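4.2 Closet task

The Hurnwood student team picked closet sorting as its second household task. Each student recorded 30 runs from a head-level view, and the club at Dromville labeled the grasps. Of 159 runs, 109 were kept for training. 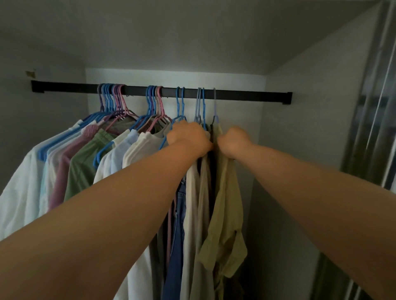 Figure 3. Both hands gripping garments and hangers at the rod.

Koutsoukos objected that two-handed grasps should get a label of their own, as the left and right hands often share a load. We added the label in December and relabeled the earlier runs.

Spacing on the rod was labeled separately. A gap between groups of hangers marks a possible place to set a garment down. 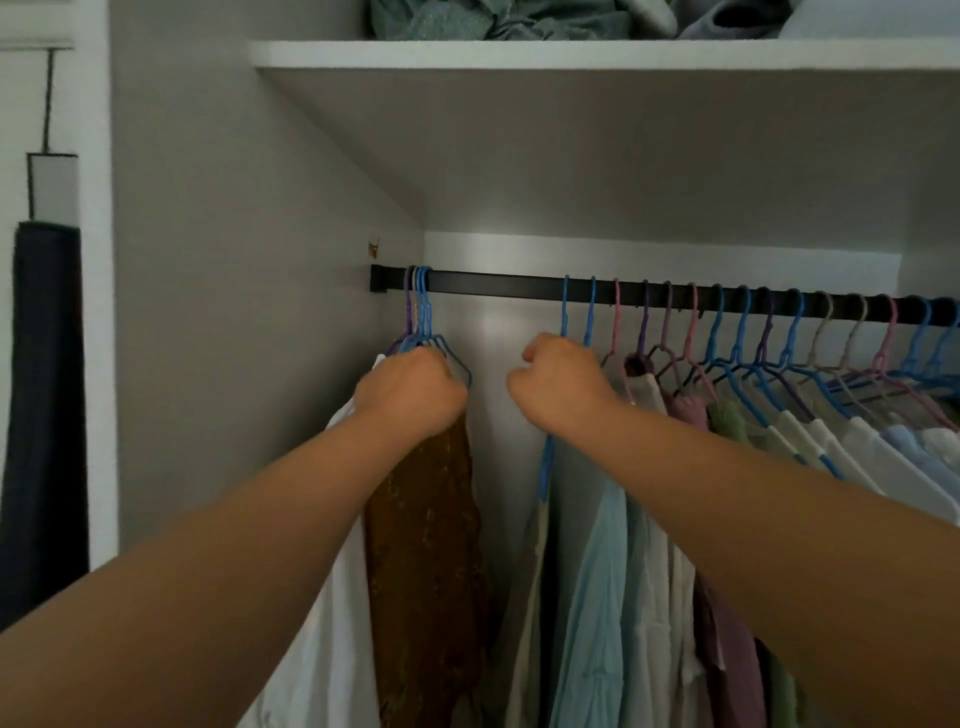

Figure 4. Four hangers near the left end of the rod, with a gap before the main row.

Pattinasarany asked whether gap width should be measured or only marked as present. We marked presence only, and the Ravach planner reads it as a yes/no input.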